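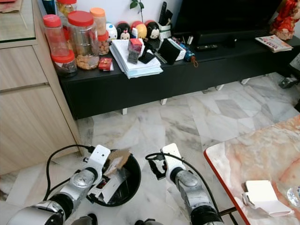

*Page last changed in September. Two answers merged from an older thread, spelling tidied.*

# Which gripper for cardboard, Skimen or Elleo?

**marbletop42**

Hello all, long-time reader, first go at posting. I've got a two-armed setup running in an ordinary living room and the job I care about is tidying up after parcels: pick the cardboard up off the table, tear or fold it if it needs it, drop it in the bin. Sounds dull, and it is, but it's a brilliant way of finding out what a gripper is bad at!

I'm on the Skimen parallel grippers at the moment, one on each arm, with a Parri controller running the pair. Torn bits of card are fine. Scrunched paper is fine too. Where I come unstuck is a whole sheet lying flat on a shiny tabletop. The fingers come down, touch the top and either skate along it or shove the sheet away from me. Out of 20 tries on a flat sheet I got a decent pinch on 19 when a corner was sticking up, and then did another 20 with the sheet pressed properly flat and lost patience well before the end.

A friend's workshop has offered me a pair of Elleo grippers on loan. They have softer pads and open wider, but they're heavier and I'd have to redo the cable run on both arms (I only just got the loops so they don't snag, so I'm not keen). Has anyone used both? Is it worth the swap, or am I blaming the gripper for something I'm doing wrong?

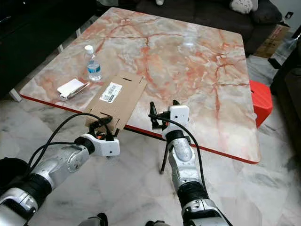
*Left gripper on the near edge of the sheet, right one open and waiting.*

The head camera is the only one I'm using, by the way. No wrist cameras yet.

**drawer_of_bolts**

I've had both on the same arms, so I can be a bit useful for once. Short version: keep the Skimens for now and change how you come at the sheet.

Coming straight down on card is hopeless with any two-fingered gripper I've tried. Pick the edge nearest the robot, drag the sheet until a little of it hangs over the side of the table, then close on the overhang with one finger above and one below. The Elleos are nicer at the dragging part because the pads are grippy, I'll give them that. They were worse at letting go, though! I had light scraps sticking to the pad over the bin and had to add a little shake before the arm pulled back, and then the shake flung bits on the floor. The Skimens just open and the stuff drops.

The weight does matter too. On my arms the Elleo made the wrist sag a touch at full reach, which you won't notice on a table but you will when you're leaning out over a bin and trying to hit the middle of it. I ended up with a different set of offsets for each end of the reach, and I hated that.

If you want softer pads, cut some thin rubber and stick it on the fingers you've already got. Mine has lasted ages. Do the lower finger first and see if you need the other.

One more thing, check what the Parri does with its force limit when both arms are moving. Mine had the left and right set differently from new and I blamed the fingers for a fortnight.

**kettle_and_servo**

never used the Elleo but +1 for rubber on the fingers. I'm on Drestov grippers and they slide on glossy card as well

also get a wrist camera. From the head you can't tell if the lower finger has gone under the edge or is just pushing against it

**marbletop42**

Thank you both, this is really helpful. I've checked the force limits and yes, they were different, so that's one evening explained. I've got some rubber sheet in the shed and I'll try the lower fingers first, then have a go at the overhang idea. My table has a thin trim round the edge so I'm a bit worried about the finger catching on it, but I can start the drag a little higher and see.

@drawer_of_bolts when you did the drag, did you hold the far side down with the other arm or just leave it free? My sheets tend to swing round when I pull from one corner.

**drawer_of_bolts**

Left it free for small ones. For anything long I rested the other gripper on top, closed, barely touching, and lifted it off once the edge was over the side. Pull from the middle of the edge if you can reach it and you'll get much less swing.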